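Gbeho Animal Shelter: Minutes of the General Meeting, 21 June 2018
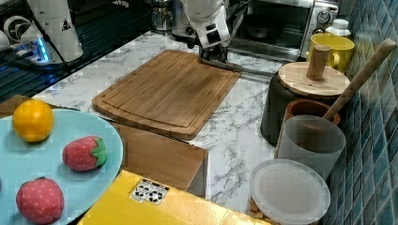 The meeting opened with 5 members present. The minutes of the last meeting were approved.

Tick prevention. Wuden Veterinary Clinic will offer tick checks for foster dogs through August. Foster homes should book by phone. The shelter pays for the first visit only.

Kennel cough. 3 dogs are still in isolation. Vaccination before intake was discussed and left for the next meeting.

Flea treatment. Moved and seconded to change supplier from Jutico to Pelum. Carried, 3 to 2.

Cat room. The drain is slow again. A plumber has been called.

The meeting closed after 45 minutes.

Filed under: Shelter News, Minutes
Print this page | E-mail this page
Contact us | © Gbeho Animal Shelter | Back to top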